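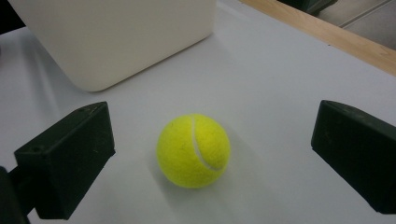
**Subject:** Re: [manip-list] ball trials, hand-held vs. arm

On Monday, Thibault Delaunay wrote:

> 313 demos with the hand-held gripper and the policy still closes early on the ball. Shahnaz thinks it's latency. I think the policy is going by the shadow. Before I collect another 157, does anyone at Dunton have a view? Also, is it worth masking the fingers out of the wrist view?

Thibault,

I have a view, and you won't like it, as it involves going back through the data.

Don't mask the fingers. We tried that in April and lost most of a week to it. They're the only thing in the wrist view that tells the policy how wide the gripper is, unless you're feeding width in separately, and your config says you aren't.

On early closing, I'd bet on Shahnaz. Our demos had the image stamped when it was saved and the width stamped when it was read, so every frame was paired with a grip from slightly later. The policy learned to close ahead of time and did it very faithfully. We shifted the width back by 6 samples, retrained on the same demos, and early closes went from 26 to 6 in 157 trials. I'd love to claim some insight here, but Jacqueline found it while looking for a different bug, which she has not found.

Your shadow idea is easy to test. Move a lamp, leave everything else alone, rerun. If the closing point moves with the shadow, I'll say so on this list, where Romain can save it for later use.

One caution: our result is for tennis balls. Felt forgives a lot. The Drimitz set has hard, shiny parts in it, and there the shift helped a little and then stopped helping. I have a theory, but it changes every time I rerun the thing.

Script is in the Hollis repo under align/. The comments in it are out of date.

Peninah Mbwambo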